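Mundby Score Book Games

README for the game files, last updated 15 June 2020

What this is

A set of 3,393 over-the-board chess games copied out of the score books of the Mundby Chess Club. The books were kept at the club between matches and filled in by the players or by whoever was scoring. There are 18 books in all. The games are mostly club evenings and league matches, plus two internal tournaments, the Vela Cup and the Tian Rapid.

The level of play is mixed. A few of the players were strong, most were not, and there are a lot of juniors in the later books. If you want master games, use something else. If you want to know what ordinary club players do in the opening and how they lose rook endings, these should be useful.

Files

games.pgn – all games, in the order of the score books
games.csv – one row per game, no moves, 14 columns
players.csv – one row per player code
problems.txt – games with a doubtful or missing move, with a short note on each

The text files are UTF-8 with Unix line endings. The CSV files use commas and have a header row. The game id is the book number followed by the page number, and it is the same in the PGN and CSV.

Columns in games.csv

game_id, book, page, event, season, round, white, black, result, opening, plies, complete, clock, notes

Most of these explain themselves. A few do not:

season is the season printed on the cover of the book, not the date of the game. Books ran over into the next season fairly often and we did not try to correct this.

opening was worked out from the moves. The players' own names for openings are in notes when they wrote one. They disagree a lot.

complete is yes, no or adjudicated. "No" means the moves stop before the result makes sense, usually in time trouble.

clock is yes if the sheet has any clock times on it. The times themselves are not in this release.

How the games were entered

Kulsoom Zaidi typed in the first half of the books and Fengying Wei the second half. Each then checked a share of the other's. Moves went into Dimomell, a small script that plays through the game and stops at the first illegal move. The typist went back to the page, fixed a typing mistake if there was one, and otherwise left a note in problems.txt.

Dimomell only catches illegal moves. If a player wrote Rd1 and played Re1, and both were legal, the file has Rd1. There are certainly games like this in the set. You can sometimes spot one when a piece is left hanging for ten moves and both sides ignore it.

We did not guess at missing moves except where only one legal move was possible. Those are marked with a comment in the PGN.

Older books use descriptive notation (P-K4 and so on). These were converted to standard algebraic. Where the descriptive move could mean two different pieces, the one that let the rest of the game play through was chosen. If both worked, the game is in problems.txt.

Coordinates

All moves in games.pgn use standard algebraic notation: files a to h, ranks 1 to 8, lower-case letters for files. White's queen starts on d1.

Some boards used for teaching have their own labels, with the letters down one side and the numbers along the top. On a board turned like that the light pieces start at the left, in columns 1 and 2, and a pawn move such as a3 to a4 goes from left to right. The square names are still a letter and then a number. Watch for this if you set up a position from the files on a labeled board and it comes out sideways.

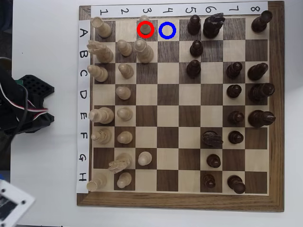

Player codes and privacy

Players appear as a letter and a number, for example P207. The same person has the same code in every book as far as we could tell. Handwriting and shared surnames made this hard, and a few people probably have two codes. The list of real names is not part of the release and we will not send it out.

Remarks in the margins were left out if they were about a person. Remarks about the game were kept in notes, with the spelling as written.

Known problems

Book 6 got damp and the bottom line of many pages can't be read. Expect short games there.

The Tian Rapid was scored by hand at speed and has the most doubtful moves of any event. Filter it out if you need clean games.

Results of matches played in December are sometimes missing. The league had its own result cards for that month and we do not have them.

Use

Free to use and share. Please name the Mundby Chess Club score books if you publish anything based on them.

Corrections are welcome. Send the game id, the move number and what you think it should be – a line per game is enough – and one of us will look at the page. Corrections go into the next release, with the old reading kept as a comment in the PGN.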